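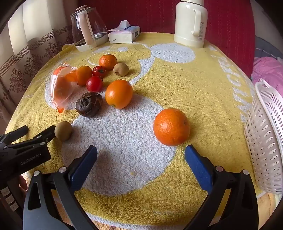

Garkby terry table towel, yellow with white curves, on a round table with oranges and tomatoes.

Garkby Terry Table Towel

Print this page | E-mail this page

The Garkby is a cotton terry towel made for the kitchen table. We sell it mostly to people who wash a lot of fruit at once and want somewhere to put it afterward. The loops soak up the water and keep round things like oranges and tomatoes from rolling as easily as they do on bare wood or glass.

The pattern is large white curves on yellow, printed on one side. The back is plain white. Because the curves are wide, no two parts of the towel look quite alike, and on a small table you may see only part of the design. It was drawn for us by Mylene Manalastas, who also did the Layug dish cloths.

Size and weight

The towel measures 70 cm across and 1000 mm long before washing. Expect it to shrink a little the first time. It will cover the middle of most round tables. On a small one the corners hang over, and you can fold them under if you have children or cats. The weight is 700 grams per square meter. This is heavier than a regular kitchen towel, so it takes longer to dry. Hang it over a rail or the back of a chair.

Washing

Wash at 30 degrees before first use, separately or with other yellows. Do not use fabric softener, which coats the loops and makes them absorb less. Tumble dry low or line dry. Shake it out while damp and the pile will stand up again.

Tomato and berry juice should be rinsed out in cold water right away. Orange juice usually comes out in a normal wash. Bleach will take the yellow out along with the stain.

Using it for fruit

Spread the towel flat with the printed side up. Put washed fruit on it with a bit of space between pieces and turn them once. Soft tomatoes do better stem side up. Take fruit out of plastic bags before you leave it for the night. If the towel feels soaked, change it for a dry one.

The Garkby is not a heat pad. Use a trivet under pans.

Ordering

Sold singly. The yellow is in stock at the Cotley shop and by mail. A gray version was discontinued in June and will not be made again. Returns are accepted on unwashed towels with the label still attached. For orders from cafes and guest houses, write to Jocelyn Belmonte at the Cotley shop and tell her how many you need and when.

Fruit is not included.

Page updated October 18, 2026

Related items
Layug dish cloth, yellow
Layug dish cloth, white
Tutusari fruit bowl, large
Tutusari fruit bowl, small
Cotley wall rail with hooks
Garkby hand towel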